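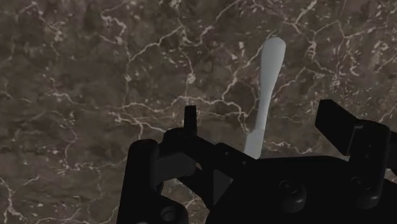
Section 3. Planning and Budgeting Before You Buy

This section covers the money. Read it before you read the rest of the guide, and certainly before you sign the Olaniyan order form, which is short and friendly in the way that order forms for expensive things often are. The arm is the part everyone budgets for. The parts that quietly eat the remainder are the gripper, the stand, the spare fingers and the hours spent in simulation, where a black gripper can sit open around a pale gray spatula-shaped thing over a marble tabletop and no one has to pay for the marble. Do as much of your planning there as you can stand. A collision in the simulator costs you a click.

3.1 Decide what the arm will pick up

1. Write down every object you expect the arm to handle in its first year. Use a real list, on paper or in a spreadsheet. "Various items" is not an entry.

2. Next to each object, note its weight, its widest point and its narrowest point. Long items with a thick end and a slim neck get two widths, and you will want to know which one you plan to grip.

3. Cross out anything you added to impress a visitor.

4. Compare what is left with the opening range on the gripper data sheet. If more than one object falls outside it, price a second set of fingers now. They cost the same later, but later you will be asking for the money in a different tone of voice.

Note: The data sheet gives the opening between bare fingers. Pads and inserts take up part of it.

3.2 Run the simulation trial

The Griltent planning software comes with a 67-day trial license. The clock starts when you enter the key, so don't enter the key on the afternoon it arrives just to see the splash screen.

1. Install the software on the machine you intend to keep using. Moving the license means a support request, and support requests are read in the order received.

2. Load the gripper model that matches your quote. The default model is the wide one, and it makes everything look easy.

3. Add simple stand-ins for your objects. Plain gray shapes are fine. Correct size matters a great deal and color doesn't matter at all.

4. Pick any table surface you like. The veined stone is popular. It has no effect on the results, though it does make budget presentations look more expensive than they need to.

5. Try each object at several angles, including diagonally across the opening. Objects in a real workspace rarely line themselves up for you.

6. Save a report for each object and attach the reports to your purchase request.

Caution: A grasp that works in simulation is a reason to test the real thing. It isn't a reason to skip the test. Leave room in the schedule for both.

3.3 Build the budget

1. Start with the quoted price of the arm and controller.

2. Add the gripper. If the quote says "gripper ready," the gripper is not included. "Ready" describes the bolt holes.

3. Add the Aseo mounting plate at $796. There is a cheaper plate. It fits a different arm.

4. Add one spare set of fingers and one spare cable. Cables are ordered from the Wosville warehouse and take 18 working days, during which your arm will be a very handsome coat rack.

5. Add guarding, floor anchors and whatever your electrician charges to look at the wall and sigh.

6. Add staff time for training. Someone has to attend, and that person's usual work will be waiting when they get back.

7. Add 10 percent to the total. Don't label this line "miscellaneous," or it will be the first one removed. "Commissioning allowance" tends to survive.

Note: Software renewal is billed yearly and belongs in the operating budget. Check with whoever owns that budget before you spend it for them.

3.4 Plan the space

1. Mark the full reach of the arm on the floor with tape, then leave the tape down for a week. If people keep walking through it, choose another spot.

2. Confirm that the table can carry the arm at full extension with a load in the gripper. Ask for the rating in writing.

3. Measure the doorway. Measure the crate too. The crate is larger than the product photos suggest.

Caution: Do not mount the arm on a table with casters, even locking ones. The warranty is unusually clear on this point.

3.5 Before you place the order

Check that you have the following in one folder:

Object list with weights and widths
Simulation report for each object
Quote showing the gripper as its own line
Table load rating
Name of the person approving renewals

When the folder is complete, fill in the order form and keep a copy of the quote number. You will need it for delivery scheduling, which is covered in Section 4.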